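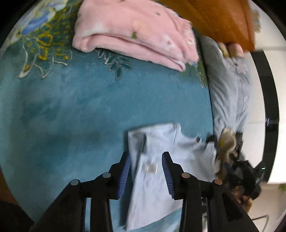

Re: [linen-list] Plush covers, folding and the pile problem
Sat 24 November

On an earlier date a list member wrote:
> I have given up on plush. I smooth it, I turn my back, and it looks as if
> a cow has slept on it. Does anyone iron theirs? Also, my pink fleece will
> not stay folded in quarters. It slides open on the shelf and takes the
> towels down with it. I own 7 blankets and one shelf, so please don't
> suggest another shelf.

Please don't iron it. I ironed a corner of my Ingvarsson throw in January and that corner is now a different fabric, closer to a raincoat. The darker and lighter patches are only the pile lying in different directions. Stroke it all one way with a dry hand and it will look very smart until somebody sits down. I live with teal plush, and I've decided the patches are weather.

On the fleece: quarters are hopeless. Fleece has no memory and no shame. Fold it in half the long way, then in thirds, and let the last edge roll under so the weight sits on it. You get a fat bundle with a rounded front, a bit like a loaf. Mine are all flowers and leaves on pink, and nothing lines up after folding, so stop trying to center the print. I lost most of a Sunday to that.

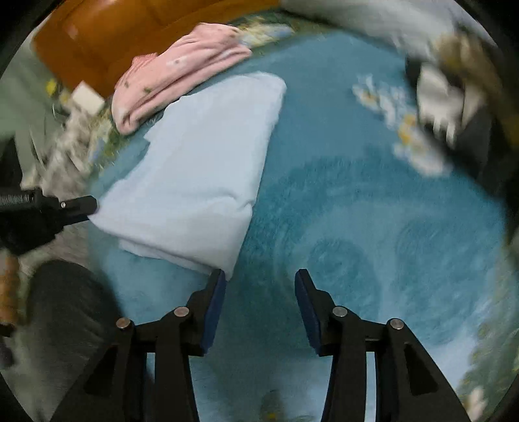

Towels go on their own pile, away from the fleece, folded edge facing out. I fold on the floor now. The bed is the right height for my back, but everything I put on it becomes part of the bedding by evening. A shaggy rug does shed a little, and a pale blue towel will show you every strand, so shake it before it goes on the shelf.

As for the shelf, I know you said not to. The Adent one is 10 inches deep and takes 2 loaves front to back. The Sturkau is prettier and takes one and a half, which leaves you with half a blanket and a decision.

> takes the towels down with it

Put the towels underneath?

(from Cernberg, where it is laundry day again)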